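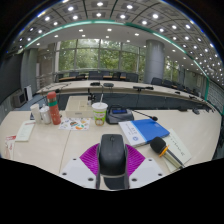

Tin-yau Chow wrote to ask whether a switch uses up electricity while it is turned off, and whether it matters which side of the bulb the switch goes on. The reply to both parts is given further down, after the sections on circuits and contacts.

Home Topics Forces Materials Electricity Glossary Teachers Search

Switches: how they work
Candbridge Science Pages, Electricity, Sheet 19

1. The circuit

Electricity flows only when it has a complete path. The path starts at one end of a battery, passes through wires and through the thing being powered, and returns to the other end of the battery. A complete path is called a closed circuit. A path with a gap in it is called an open circuit.

These words often cause trouble. An open door lets people through, but an open circuit stops the current. When reading a circuit diagram, it helps to think of a drawbridge. Cars can cross when the two halves meet. When the halves are apart, the traffic stops on the whole road.

A switch is a part that makes a gap in the path and closes it again whenever somebody wants.

2. Contacts

Inside a simple switch are two pieces of metal called contacts. One is usually fixed and the other can move. When the moving contact touches the fixed one, current can pass. When they separate, there is air between them. Air is a poor conductor at battery voltages, so the current stops.

The contacts are often coated with silver or gold. Both carry current well. Gold does not tarnish in ordinary air, and it is used where the current is very small and even a thin dirty layer would get in the way. The coating may be thinner than a hair.

The rest of the switch is an insulator, usually plastic. It holds the contacts in place and keeps fingers away from them.

3. Kinds of switch

Toggle switch. It has a lever with two resting positions. It stays where it is put.

Rocker switch. It works like a small seesaw. Many wall switches are of this kind.

Push-to-make switch. The circuit is closed only while the button is held down. A doorbell button is one of these. So is each key on a keyboard, and so are most mouse buttons. A computer mouse with two buttons normally has one small switch under each of them.

Push-to-break switch. The circuit is closed until the button is pressed. The light inside a fridge is often worked this way. The closed door presses the button and the light goes off.

Reed switch. Two thin metal strips are sealed in a glass tube. A magnet brought near pulls them together. Window alarms use them.

Tilt switch. A metal ball rolls on to the contacts when the switch is tipped one way and rolls off when it is tipped back.

4. Why a switch clicks

Many switches contain a thin strip of springy metal. As the button is pressed, the strip bends and stores energy. At a certain point it can no longer hold its shape, and it jumps to a new position. The jump is very quick and makes a click. When the button is released, the strip jumps back and makes a second click, usually quieter.

The name for this is snap action. It has a use besides the sound. If contacts part slowly, a spark can form in the narrow gap. Sparks are hot and wear away the metal. A fast movement makes the spark shorter, and the contacts last longer.

5. Bounce

When two contacts meet they do not stay together at first. They hit, spring apart and hit again, in the way that a dropped ruler rattles on a desk. This is called contact bounce, and it is normally over in a few thousandths of a second. A lamp shows no sign of it. A computer is fast enough to notice, and it could read one press as several. The program is written to wait a moment until the signal is steady.

6. Reply to the question

A plain switch that is off uses no electricity. The path is broken and no current flows through any part of it. A switch that is on turns a tiny amount of energy into heat at the contacts, usually too little to feel.

In a simple battery circuit with one bulb, the switch may go on either side. The current is the same at every point around a single loop, so a gap anywhere stops all of it. Mains wiring is different. There the switch must be on the live side, and the work is for an electrician.

Some machines have a standby button. Standby is not the same as off. Part of the machine is still powered so that it can respond to a remote control.

7. Activity: a paper clip switch

You will need:
a 1.5 volt battery in a holder
a small torch bulb in a holder
3 wires with crocodile clips
2 metal drawing pins
1 metal paper clip, without a plastic coating
a piece of thick card

Push one pin through the end loop of the paper clip and into the card. Push the second pin into the card where the other end of the clip can reach it. Clip one wire from the battery to the first pin. Clip another wire from the second pin to the bulb. Use the last wire to join the bulb to the other side of the battery.

Turn the paper clip until it touches the second pin. The bulb should light. If it does not, check that each clip grips bare metal and that the bulb is screwed in.

Open and close the switch 30 times and write down how many times the bulb lit. Rub the pins with a dry cloth and repeat. Compare the two results.

Use only the battery. Never put anything into a wall socket. Do not join the two ends of the battery with a wire alone, as the wire can become hot enough to burn.

8. Words used

Conductor: a material that lets current pass easily.
Insulator: a material that hardly lets current pass.
Contact: the metal part of a switch that touches another metal part.
Terminal: the place where a wire is joined on.

Sheet revised May 27, 2020

Related sheets
Batteries and cells
Series and parallel circuits
What a fuse does
Magnets and the reed switch
The Stevgate lighthouse and its lamp
Reader question 437: why do bulbs get hot?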